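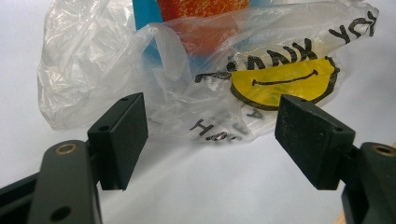

I want to write a few posts about plastic bags, because my town changed the rule in April and people are still asking me.

1/ The shops in Clevenwood now take 15 cents for each thin bag. Before, it was free. Many of my neighbors were angry in the first week. Now I hear very little complaint.

2/ I work the evening shift in a small grocery. On my first evening after the change, more than half of the customers said "no bag, thank you" and carried the onions in their hands. One man put eggs in his hat.

3/ My colleague Jui-lin Yang keeps 3 folded bags in her coat pocket, always. She washes them with dish soap and hangs them on the balcony. I started to do the same. They last longer than I expected.

4/ What I don't like: the thick "reusable" bags by the door. People buy one every visit and forget it at home. My own closet has a pile of these. I think this is worse than the thin ones, but I am not an expert.

5/ If you have old bags, the Väisänen bakery on the corner takes clean ones until 15:00. Please shake the crumbs out first. No bags with holes.

6/ Somebody asked if the bread bags also cost money. No, they don't. Fruit bags are also free, for now.

Recent posts
Why I stopped buying sliced cheese
The Groment bus is late again
Small repairs for a rice cooker lid
Cladeo market, what is cheap this month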